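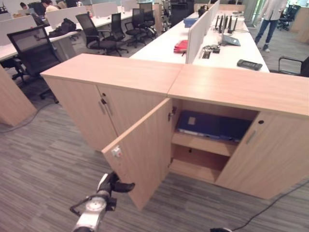
Fala opens its office to robot training

2018-04-03

Software firm Fala has turned part of its open-plan office at Korkholm over to robot training, with staff working at their desks while operators steer a robot through everyday jobs a few metres away.

The project, called Rakena, is gathering recorded examples of ordinary office tasks. Operators control the robot by hand and every movement is saved along with the camera views. The recordings will be used to teach a learning system to do the same jobs without an operator.

Project lead Shona Mahuika said the team had 2812 usable recordings so far, most of them involving cupboards and shelves.

"Doors are a good place to start. Every office has them and they all behave a bit differently," she said. "Some stick, some swing back at you. We want all of that in the set."

Each task is repeated up to 90 times, with small changes between goes. A folder might be moved to another shelf, or the robot might start from further back. Operators work in shifts of 20 minutes before swapping over.

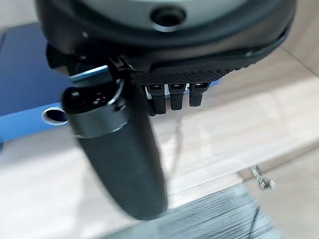 Small items have been slower going. Iason Kyriakidis, who trains the operators, said a new starter could learn to open a door in a morning but might need a week to get the hang of picking things up off a flat surface.

Failed attempts are kept as well, labelled and stored in a separate group. Mr Kyriakidis said the team had thrown them out in the first few weeks and later regretted it.

The recordings are checked by Rosalie Camenzind, who looks for dropped camera views and mislabelled tasks. She said 400 had been rejected, mainly for timing faults between the cameras and the arm.

Staff were asked before the work began whether they minded being recorded in the background. Desks were offered on another floor to anyone who did, and two people moved.

Fala plans to keep recording until September. The finished set will go to its partner Urkar, which is building the learning system and will run the first trials at its own workshop.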